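4.2 What people keep in small cases

We had not planned to write much on pouches, pencil cases and the like, but our participants kept coming back to them, and we came to feel that the subject deserved a few paragraphs of its own. Of the 632 diary entries collected in Cistlow, 80 dealt with a small case of one kind or another, and many of these were longer and fonder than anything written on wardrobes or kitchen drawers. People told us where a case had come from, who had owned it before them, and what had gone into it over the years - stamps, sewing needles, spare buttons, a grandmother's reading glasses.

Age and wear came up again and again. Pichit Chaimongkol, who carried out the Horkemham interviews, had expected people to speak of a worn case as something due to be replaced. Many of them spoke instead of mending, or of simply putting up with a fuzzy edge or a stubborn closure for another winter.
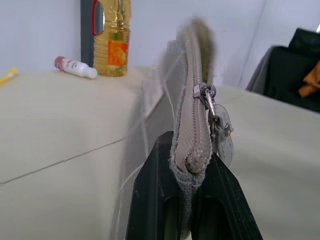 Figure 5. A gray zippered pouch with fraying along the lower edge.

The closure mattered to people a good deal more than we had guessed. Several described the small pleasure of a zipper that runs smoothly, and one woman in Chantharasri wrote a whole page on the sound of hers, which she could pick out from the next room. Others preferred a snap or a drawstring, mostly out of habit, and were quite ready to defend their choice at length over tea.

Daranee Bunnag has suggested that we read these entries alongside the older household lists from Plarnura, the earliest of which was drawn up in 1759. We take up that comparison in Section 5.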